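Four Nights in Filari on the Cheap

April 8, 2023

I spent four nights in Filari in February, mostly to find out if it could be done without spending much. It could. The bus from Karras cost 18 euros each way and took over 3 hours, with one stop for coffee. 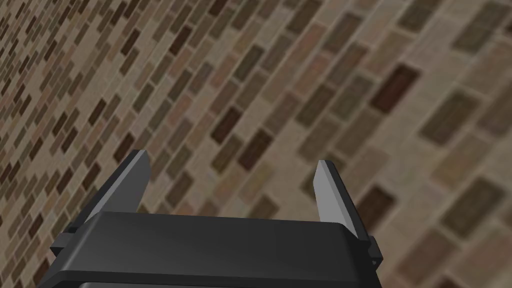

The room came to 127 euros for the whole stay, booked directly with the guesthouse. In summer the same room goes for more than double that. Filari is a town of small alleys and steps, and you spend a lot of time looking at walls. I like a patterned wall, the kind with small bricks all the way across, so I didn't mind going slowly. Most of the shops by the harbor were closed, but the bakery and two tavernas stayed open.

Food was the easy part. I had bread and cheese in the room for breakfast and one proper meal a day, usually the bean soup. On the second day it rained and I stayed in until noon.

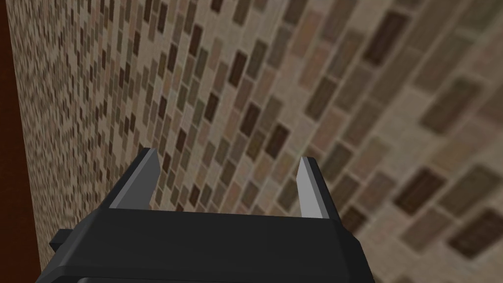
The third day was better, so I took the local bus out to Iltum. It runs twice a day in winter - check the return time before you get off. The walk from the stop to the beach is 2 miles, all downhill, which means it is all uphill going back. I had the beach to myself except for a man fixing a boat.

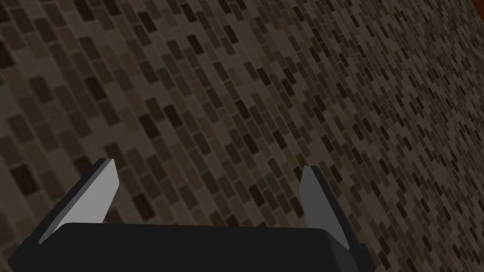

What I would do differently

I would bring a warmer sweater. The heater in the room was small and the floor was cold. I would also pay for the bus in cash, as the card reader was out both ways.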